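The Ferry Ledger
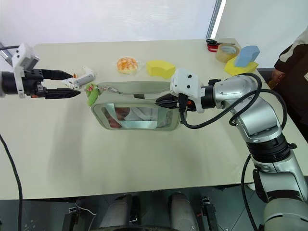 Halima Rweyemamu had kept the ledger at the Potora landing for 14 years before anyone asked to read it. It was a green book, the ninth of its kind, and she wrote in it with a pencil because ink ran when the spray came over the rail.

The woman who asked was named Peninah Obura. She came down the hill in town shoes and stood at the window of the ticket office until the morning boat had gone.

"I'm looking for my father," she said. "He crossed from here in July, the year of the big flood."

Halima pushed the bench out with her foot and told her to sit down.

The old ledgers were in a tin trunk under the counter. Mice had been at two of them. The flood year was whole, though the cover had come away and someone had tied it back on with fishing line. Halima put it on the counter and turned it around.

"What did he carry?"

"I don't know. Does it matter?"

"We didn't always take names. We took what they carried, for the fare."

Peninah thought about it. Outside, the boy who sold fried cassava was arguing with Wanyama, the pilot, over a coin that had gone through the boards of the dock.

"He fixed radios," she said at last. "He would have had his tools. And a coat, my mother said. A heavy one. She thought it was strange, in that heat."

They read down the pages together. Goats, a bicycle, a sewing machine, six hens in a basket, a door. Most of the entries were in the hand of the man who had the job before Halima, and he made his sevens like ones, so they had to go slowly. The lamp oil was low and she moved the book closer to the window.

It was past noon when Peninah put her finger on a line. "One man, toolbox, coat. Paid full." And after that, in smaller writing, "Return paid also."

She read it twice.

"He bought a ticket back," she said.

"Yes."

"Did he use it?"

Halima turned the pages to the end of the month, and then to the end of the book. She already knew how the man before her marked a used return – a short stroke through the line – and there was no stroke.

"It's still good," she said. "We never put a date on them."

Peninah laughed a little and wiped her face with the back of her hand. The afternoon boat was coming in, low on one side. She asked what the fare was to the other bank, and Halima told her, and wrote it down. One woman, handbag. Then she rubbed out the last word and asked her how she spelled her name.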